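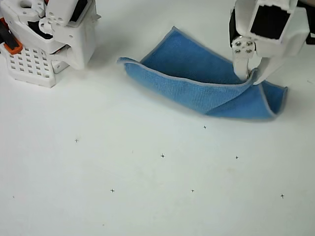
Figure 2. Blue microfiber towel on the pale tabletop, one gray edge raised and the cloth partly folded over.

4.2 Does the first fold matter?

Household guides claim that a towel folded edge to edge takes up less shelf space than one folded by eye. We doubt the effect is as large as is often said. Frerichs's survey, run in Trurnach, collected 3725 answers, but it asked people how neat their shelves felt and never measured a stack. Only 237 of them mentioned microfiber at all.

Cloth of this kind is a hard case for the claim. A towel lifted by its edge rises to a peak (Figure 2), and where the rest of it comes to lie depends on how it was lying before. Siriwardena treats the first fold as settling all later ones. Our own records, some 870 folds, give that view weak support at best – a poor first fold was often put right by the second.

We also question the use of a bare, smooth table in most of this work, ours included. Few people fold laundry on one. Beds and sofas are more common, and we would not carry the Pramell results over to them without new trials.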